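Leave the Dish Rack Out

People who write about kitchens keep telling the rest of us to clear the counter. Put the toaster in a cupboard, hang the knives, and when the plates are dry, fold up the rack and slide it under the sink. I followed that advice for years. I don't anymore, and I think most small households would be better off ignoring it too.

My kitchen in Gevness is small. There is one run of counter, a sink without a dishwasher next to it, and two wall cabinets that the last tenant painted shut and I pried open. When I moved in I bought a folding rack from Flamard for the sole reason that it could be put away. It could, and I put it away every night at ten, and every morning I took it out again for the cereal bowls. After a month of that the hinge pin fell out and went down the drain. 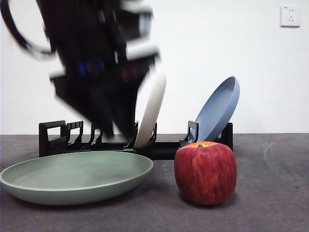

A rack that stays put can be a better rack. It doesn't have to fold, so it doesn't need hinges, and it can be as long as the counter allows. The kind I would tell anyone to buy is long and low, with upright dividers, like the black one with the white plate standing in it. It is fine for some of the slots to be empty. People see empty slots and think the thing is too big for them, but those slots are where tonight's dinner plates go, and a rack with no room in it sends you to the dish towel. I dislike dish towels for plates. Mine is never as clean as I want it to be by the middle of the week.

The usual complaint is looks. A rack on the counter says there has been washing up, and apparently guests should be protected from this. I have eaten in a lot of homes and never thought less of one for having a clean plate in view. What does bother me is a cupboard stacked so tight that you have to lift out six bowls to reach the one flat dish at the bottom. Stacked plates also scratch each other. I had a set from Triter that got gray rings on every piece but the top one. 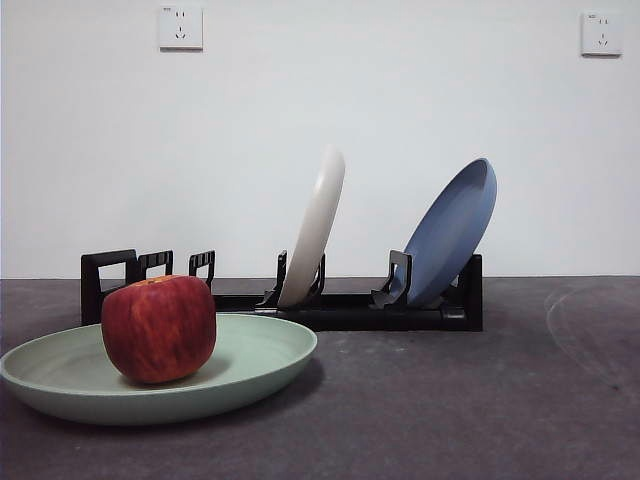

Then there is the matter of where plates live at all. In my house the everyday ones don't go back in the cabinet. They go from the sink to the rack and from the rack to the table, and the rack is the storage. You can do this with any plates that will stand up, and they don't have to match. An off-white one and a blue one in their holders look perfectly good to me, and a green one can be down on the table with an apple on it, in use. The cabinet is then free for things that need a door, such as flour.

I will grant one point to the other side. A rack left out gets grimy underneath, and you have to move it and wipe. I do mine in the evening when the coffee things are done. It is less work than folding and unfolding ever was.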